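Séance 6 – Sangles et rubans tissés : préparation, pliage, rangement

Matériel par poste : une table dégagée sur la moitié de sa longueur, un mètre ruban, une craie de tailleur, des pinces, une sangle plate. Les sangles Drilta sont dans le bac du bas, les Clokness dans celui du haut. Ne pas mélanger les deux, leurs largeurs sont trop proches pour être distinguées à l'œil une fois enroulées.

1. Mise à plat

On pose la sangle sur la table sans tirer dessus. Une sangle qui sort du bac garde la mémoire de son enroulement et il faut la lisser à la main, du milieu vers les bouts. Pour l'exercice, la longueur de coupe est de 130 cm, ramenée à 103 cm après ourlets et repli. Vérifier la mesure avant de couper, puis une fois encore après.

2. Le repli en biais

Le repli sert à changer de direction sans couture. La bande monte en diagonale, se rabat sur elle-même et redescend de l'autre côté. L'angle dépend de la façon dont on rabat, pas de la force avec laquelle on appuie. 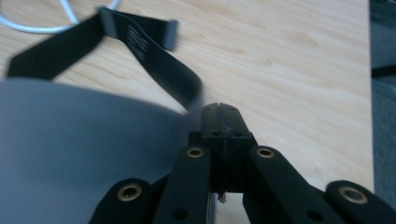
Une bande noire est plus difficile à lire qu'une bande claire : l'endroit et l'envers se confondent, et une torsion passe facilement inaperçue. On suit donc la lisière du doigt sur toute la longueur avant de marquer le pli. Si la lisière extérieure passe à l'intérieur sans repli, la bande est vrillée et on recommence.

Marquer à la craie, 2 mm en retrait du bord. Pas de fer sur le polypropylène.

3. Rangement

Plier en accordéon – jamais en rouleau serré – et tenir avec un élastique large. Les chutes vont dans la boîte Cheng, les fils dans la corbeille.

À préparer pour la séance suivante : relire la fiche Flostenley sur les boucles et apporter une sangle déjà marquée.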